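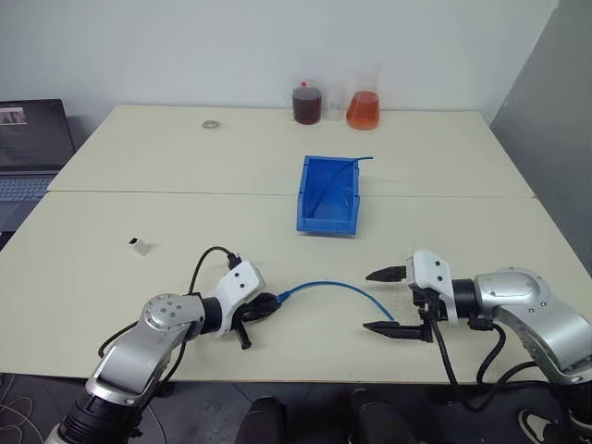

Right gripper opens by itself during a two-arm handoff

iltau_bench
Two arms, one table, and a cable handoff that worked all through October. The left arm holds a blue cable by one end, the right arm is supposed to take the other. Now the right one gets there, closes, and a moment later opens wide like it's waiting to be paid. The controller logs fault 2814 and carries on as if dropping things were part of the job. There is glassware with red liquid in it at the back of the table, so I'd like this solved before it gets ambitious. I've swapped the fingers and restarted everything, including myself.

Murali Acharya
Look at the wire before the software. We had the same thing on our Gronow cell: the gripper lead hung in a loose loop, and every time the wrist rolled past 83 degrees it tugged at the connector. Power dipped, the gripper came back up in its default state, and ours was open — great for the gripper, less so for whatever it had hold of. Power down, reseat the plug, clamp the lead to the housing with enough slack for a full roll. Then change the default to hold. And move the glass out of reach before you test any of it.

flenano_fan
did you try updating the firmware

iltau_bench
Firmware is current. The plug on the right side was half out. Clamped it, ran the handoff at low speed, no 2814 so far. Still hunting for the default state setting, which the manual mentions twice and explains zero times.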